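Last updated: Friday, January 27, 2023

Review: Plernirent Leader Kit for two-arm teleoperation

The Plernirent Leader Kit is a pair of passive, desk-mounted arms used to drive a pair of powered arms. The operator holds a trigger grip at the end of each leader. Joint encoders read the pose, and the follower arms copy it. We bought one set in August to replace a 3D mouse setup that operators disliked and that produced slow, choppy demonstrations. It has been in regular use since then at our Losthorpe bench.

Setup

The kit ships with two leaders, two clamps, a USB hub and a foot pedal. Assembly is simple and the printed instructions are adequate. Calibration is less so. Each leader has to be held in a reference pose while the software records joint offsets, and the alignment jig supplied for this has enough play to leave a visible error at the gripper. We machined a tighter jig and the error dropped to a level operators could correct by eye. Plernirent should ship a better part.

The clamps mark soft tabletops. Put a scrap of aluminum under them.

Recording software is Grestska, which is licensed separately. It logs joint positions, gripper opening and camera streams on one clock. Episodes are started and stopped with the pedal, and a long press discards the current take. The discard function is the best part of the package. A bad grasp costs the operator a few seconds and leaves no file to sort out later.

Test tasks

We collected 412 demonstrations for this review and kept everything except takes discarded at the pedal. Tasks were moving small items between a tray and the table, opening and closing a drawer, and putting an item into an open drawer. Object positions were changed by hand between takes. The cabinet was also turned from time to time, so that a trained policy could not rely on the handles being in a fixed place. 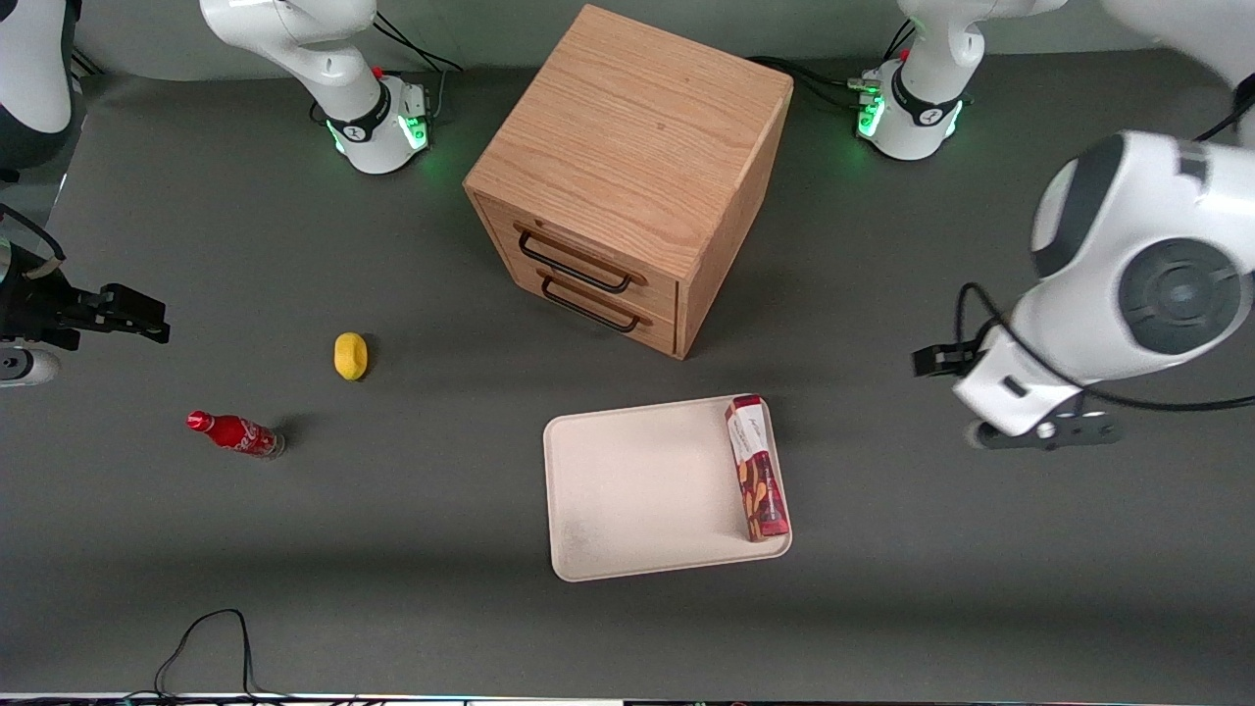
Fig. 1. Drawer and tray task, follower side. Two-drawer cabinet at the back, snack box in the tray, bottle on its side.

Tray work was easy from the first session. A new operator can pick up a box by its narrow sides within a few minutes. Round objects take longer, and bottles lying down tend to roll if the fingers close off center.

Drawers are harder. A bar handle has to be hooked or pinched and then pulled along a straight line, and the leaders give no force feedback. If the pull drifts sideways, the drawer binds and the whole cabinet starts to slide. Soudabeh Parsa, who recorded most of the drawer episodes, settled on bracing the cabinet with one gripper while pulling with the other. This worked well and made for cleaner data, but it doubles the attention required. She took a break after each block of takes.

Latency and feel

Measured delay from leader to follower was 106 ms with video recording on. Free motion feels fine at that figure. Closing on a thin handle does not, and operators learn to stop slightly early. Turning off the live preview in Grestska helps a little.

Gravity compensation is by spring only. The left leader in our set sags at full reach, and adjusting the spring moves the problem to the middle of the range. The right one is better. Trigger travel is short and maps linearly to gripper opening, with no option for a custom curve.

Reliability

One encoder cable failed at the wrist, where it flexes most. The part arrived from the distributor, Pawłowska, with no instructions, but the connector is keyed and the swap requires only a hex driver. The USB hub dropped out under load until we replaced it with a powered one. There have been no other faults.

Verdict

Recommended for pick-and-place and light two-handed work. For drawers, doors and anything else with a constrained path, expect a training period and a higher discard rate, or look at a kit with force feedback. Budget for the Grestska license and a powered hub at the time of purchase.

Contact the bench | © 2023 Losthorpe Bench Reviews | Back to top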